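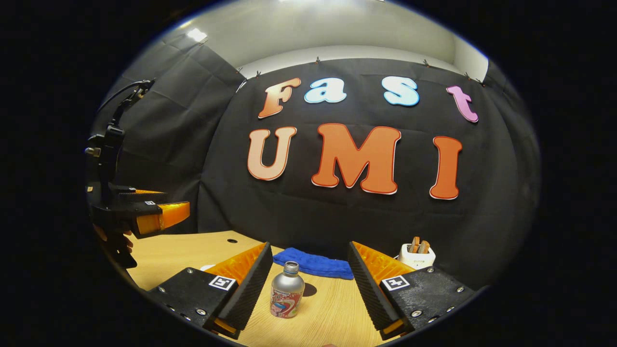 To: Bralldale Winter Arts members list
Subject: Re: February concert series, rehearsal hall and ticket allocation

Dear members,

Thank you to those who replied to the notice on the chamber music series. The program office has reviewed the questions received and can confirm the following.

The opening recital will be held in the Perent Room and not in the main auditorium. The room seats 400 with the side gallery open. Doors open at 6 p.m. and latecomers will be admitted only between works.

Each member household may reserve two tickets at the member rate. Any seats left when the reservation period closes will go on general sale through the box office. Requests for wheelchair spaces should be made by telephone, as the online form does not yet offer them.

On February 15, 2024, wrote:

> The series will include four recitals and one open rehearsal.
> Last season's total attendance was 1,053, and the board has
> asked that the larger hall be used where it is available.
> Members of the Watano Quartet will give a short talk before
> the second recital. Please advise whether the choir may keep
> its usual rehearsal time during that week.
>
> Laurențiu Chiriac
> Artistic Planning

In answer to Mr. Chiriac's last question, the choir may keep its usual time but will need to use the upper studio during the week of the second recital. The piano there has been tuned. Music stands must be brought up from the storeroom, and 66 are available for loan. Section leaders are asked to sign for them at the front desk.

The talk before the second recital is open to ticket holders only. Ms. Baranauskienė will introduce the speakers and take written questions, which may be left at the box office in advance.

Printed programs will be distributed at the door. Corrections to the list of supporters should reach this office before the proofs are returned to the printer.

Sincerely,

Program Office
Bralldale Winter Arts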